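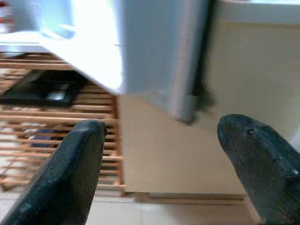

Beige, my old friend.

Okay, long one, get a cup of tea. I've been trying to bring our grocery spending down from 800 a month to 600, and I have some thoughts (you knew I would).

First, I stopped doing the one giant shop at Orkel. I love Orkel, I could wander in there till they close, but I always came home with three kinds of mustard and no onions.

Now I do 2 small trips a week and write the list standing in front of the open fridge. It feels silly and my feet get cold, but the sad half cabbage goes on the menu instead of in the trash!
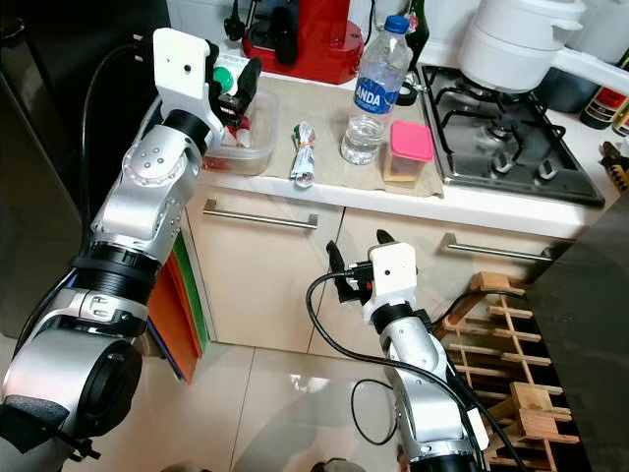 Second thing is beans. Dried beans, the big bag from the market on Irmont. I soak them overnight and freeze them in portions — 5 dinners from one pot, if my son doesn't find them first.

February came in at 640, so I'm still over, and yes, a good part of that was cheese. I regret none of it.

If you have a lentil soup you really love, please send it my way. We like garlic, a lot of it, and we're getting a bit tired of mine.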